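About the Travville Manipulation Club

The Travville Manipulation Club is an after-school robotics group that meets in the old typing room at Avthorpe School. The name was picked by students and approved before anyone said it out loud to a parent. We have kept it, mostly because the T-shirts had already been printed.

We started as a competition team. The first club robot was a rolling box that pushed foam blocks into a corner, and it did this well enough to get us to the Lellent Cup, where it pushed the blocks into the wrong corner and finished ahead of only one other entry. The one other entry had not been switched on. The robot now holds the door open on warm afternoons.

These days we work on picking things up. A six-year-old can clear a bed in two minutes, given a bribe. Getting a machine to do the same takes a good deal longer, and that gap is what the club is about. Members handle ordinary household clutter with hand-held grippers, record how they did it, and argue about whether it counted. The recordings go toward teaching our table arm, which has so far learned to be very confident around socks.

Every member does what we call a home set. You pick a surface, leave on it what normally lives there, and work through the items with a gripper in each hand. Tidying up first is against the rules and is the only rule that no student has ever broken. 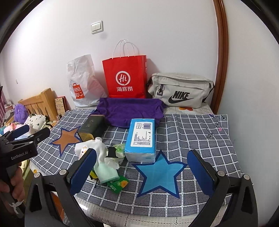
Page last changed: 11/7/18

A bed is considered an advanced surface. Sheets move when you don't want them to, and bunched towels give new members fits. Shopping bags get a page to themselves in our handbook, with the crumpled plastic kind listed under "Regrets." Paper bags with rope handles are a favorite with beginners, who go straight for the handles, and a waist bag is worth extra points if you can lift it by something other than the zipper pull. Packets of tissues look easy. Please write to us if you find that they are.

The jaws on our hand-held grippers have blue rubber pads, and members get attached to a particular pair. Pads are to be wiped down after each session and are not to be tested on siblings.

What members do

New members spend their first month on the Šimek Ladder, a list of 100 objects arranged from "wooden block" to "wet grape." You move up when you can pick up an object, carry it across the table and set it down in a condition its owner would accept. After that you can join one of the two groups. The arm group looks after the table arm and its code. The home group does the home sets and keeps the log, which stood at 521 recorded grasps at the last count. A further 200 were lost when somebody named a folder "delete later" and somebody else was helpful.

We still compete. At last December's Lellent Cup we entered the Household Round and scored 885 points, a club record, with a deduction for cheering during another team's run. The trophy shelf has space on it, and we dust the space.

Joining

The club is open to any Avthorpe student in grades 7 through 12. You don't need to know how to code, solder or explain what a servo is. You do need a signed form and closed-toe shoes. There is no fee, though we are always glad to get double-A batteries, clean towels and any tin with a lid that sticks.

Families sometimes ask whether the home sets mean their child's room will get cleaned. Items are lifted, logged and put back where they were found. We are sorry about this.

Visitors are welcome at the open session before winter break. Come in by the side entrance and follow the tape on the floor. The tape was laid by the old robot, so it takes the long way around.

Contact: Travville Manipulation Club, c/o the front office, Avthorpe School | © Travville Manipulation Club | Back to top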